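**Parallel gripper or three-finger gripper for picking soft things from a bed?**

*Songül Bilgin*

Hello all. I am comparing two grippers on one white arm and I would like the opinion of people who have done this longer than me.

The first is a Gorkia parallel gripper, two flat fingers with rubber pads. The second is a Villard with three fingers that close to the centre. The task is always the same: come down over a bed, take a small soft ball from the comforter, lift it and put it in a box. The controller is a Privum, old firmware, and I did not change it between the two series.

With the Gorkia I did 2,657 tries and with the Villard 2,000. I wanted 3,000 for each but the cable of the Villard was getting tired near the wrist and I stopped. My difficulty is that the parallel gripper very often takes the cloth together with the ball. The three-finger one takes less cloth, but it pushes the ball away when the height is wrong by a few millimetres. The mattress sinks differently in each place, so the height is wrong quite often.
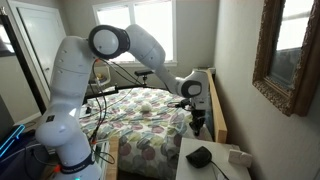 *Page last changed: March 2022*

The ball is off-white and a little fuzzy, and the comforter has big circles in pale colours on a white background. The window is behind the arm, and in daylight it is very bright. I mention this because perhaps my problem is in the camera and I am blaming the fingers.

My two questions are: which gripper would you keep for soft objects on a soft surface, and is it fair to compare them with a different number of tries?

---

**kocabas_fan**

Three fingers. I had the Gorkia and sold it. Get the Kocabaş pads if you can still find them, they are softer.

---

**Piet from the workshop**

I would not decide yet. The different number of tries is no great problem if you compare the percentage and not the total, but please check that both series had the same light. If you did one of them mostly in the evening, then you are comparing lamps with sun. Off-white on white is hard enough for a camera without a window in the picture. Close the curtain, or turn the whole set-up so that the camera has the window at its back, and repeat a few hundred with each.

For the height I would stop trusting a fixed number. Let the arm come down slowly until the motor current rises a little, then go up two or three millimetres and close. On the Privum this is under "contact stop", and in the old firmware you must switch it on for every program separately. I lost most of a September over this.

Also look at your cables. I see them hanging in loops in front of the arm and across towards the gripper. A loop can pull on the wrist when it turns, and a pull of this kind looks exactly like a height error in your notes. Tie them along the forearm and leave a bit of slack at each joint.

---

**marrow_and_pea**

Is the Villard the version with the spring in the finger or without? With the spring you can reduce the closing force very much, and then it does not push the ball so easily. The setting from the factory is too strong for anything soft. I don't know about the Gorkia.

---

**Songül Bilgin**

Thank you, it is without the spring. Piet, you are right about the light, the Villard series was nearly all after work. I will do 2,000 again with each one, curtain closed, and write the result under this.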